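Unit 6: Moving an Existing House

Reading before this session: the chapter on load paths, and the handout on foundation types from Unit 4. Bring the blank route survey form.

1. Scope

This unit covers relocation of a complete wood-framed house over public roads. It does not cover manufactured homes, which are built on a permanent chassis and fall under separate rules, or panelized houses, which are taken apart and shipped flat. Masonry houses can be moved and are treated briefly in section 7.

The running case is the Skimier house, a one-and-a-half-story gabled house moved from the Hostbridge reservoir district to an open lot. Drawings are in the course folder. The contractor's own planning sheets, from Vurance, are also there and use slightly different labels for the beams. Where the two conflict, use the labels in this handout.

2. Terms

Sill plate: the horizontal member on top of the foundation wall. Everything above it travels. Everything below it stays.

Main beams: the two long steel beams that run under the house in the direction of travel.

Cross beams: steel placed at right angles to the main beams. In the usual arrangement the cross beams sit on top of the mains and carry the floor framing.

Crib pile: a stack of timbers laid in alternating directions, used as a temporary column.

Dolly: a wheeled unit placed under a main beam. Dollies may be steerable, powered, both or neither.

Unified jacking: a hydraulic system that sends the same volume of fluid to each jack, so that all points rise at the same rate even if the loads differ.

3. Deciding whether to move

Three questions are answered before any pricing is done.

Is the frame sound at the level where it will be lifted? Rot in the sill or the ends of the joists is common in older houses and has to be repaired first. Probe the sill at every corner, under each exterior door and below any bathroom.

Is there a route? The width of the house at the eaves, not at the walls, usually governs. Height is measured from the road surface to the highest remaining point once the house is loaded. Chimneys and cupolas are often removed for this reason.

Is there a legal lot at the other end? A house that met the code when it was built may have to meet current setback, energy and wiring rules once it is placed on a new foundation. Ask the building department in writing.

In the Skimier case the front porch was cut free and moved separately. Its roof was framed into the main wall with a ledger, and the cut was made on the porch side of the ledger.

4. Preparation

Utilities are disconnected and capped by licensed trades. Water lines are drained. Gas is shut off at the street and the meter is pulled by the utility. Ductwork and drain lines that hang below the joists are taken down, with photographs kept for the reconnection.

Furniture may stay in the house if its weight is included in the load estimate. Students often leave this out. Items on open shelves are packed. Plaster cracks are marked with pencil and dated at both ends so that new movement can be told apart from old.

Openings are cut in the foundation wall for the steel. The openings should be high enough to allow shimming above the beam. Do not cut below a point load such as a chimney or a girder post until that load has been picked up elsewhere.

5. Lifting

The sequence is as follows.

Insert main beams and support them on crib piles.
Insert cross beams and shim to the framing.
Set jacks at the marked points and zero the gauges.
Raise until the sill separates from the wall, then stop.
Inspect all shims, the sill line and the interior doors.
Continue in short lifts, adding cribbing after each one.

A door that binds during the first lift is a useful warning. It normally means that one side of its wall is being carried and the other is hanging.

The total load is found by adding the gauge readings, each converted to force by the jack's piston area. Compare this with the estimate. For the exercise, the Skimier house is assumed to weigh 80 tons, including contents.

6. The route

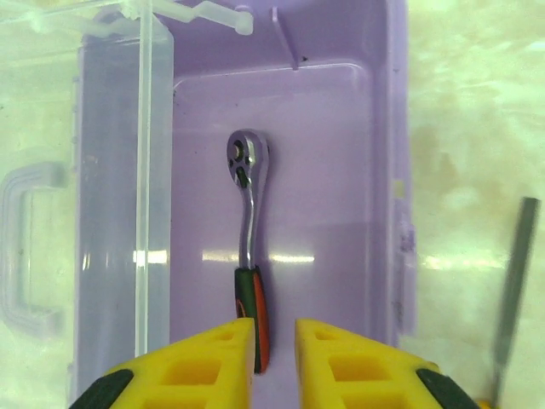 The route survey is done twice, once on paper and once by driving it with a measuring pole. Record every overhead line, signal arm, tree limb, bridge, culvert and change in grade. For each overhead line, list the owner and whether it will be lifted, dropped or avoided. Utilities charge for crew time, and these charges can exceed the mover's own fee on a route with many crossings.

The last leg of the Skimier route was 800 feet of gravel lane with a loaded width of 28 feet. The lane was widened at one bend and covered with timber mats. The work was scheduled for October, after the ground had dried and before the first hard frost.

Bridges are checked by axle load and by total load. A bridge that passes on one may fail on the other. Adding dollies lowers the load per axle and does nothing for the total.

7. Setting down, and a note on masonry

The new foundation may be built before the house arrives or under it while it stands on cribbing. Building underneath takes longer but allows the walls to be fitted to the true outline of the sill, which is seldom square in an old house.

Masonry walls have little strength in tension. They are carried on closely spaced cross beams, with the walls banded and the openings braced. Lifting tolerances are tighter, and the steel is heavier.

Exercise

Using the Skimier drawings, mark the jacking points and estimate the load at each. State your assumption for the porch. Complete the route survey form for the gravel lane only. Show units on every line.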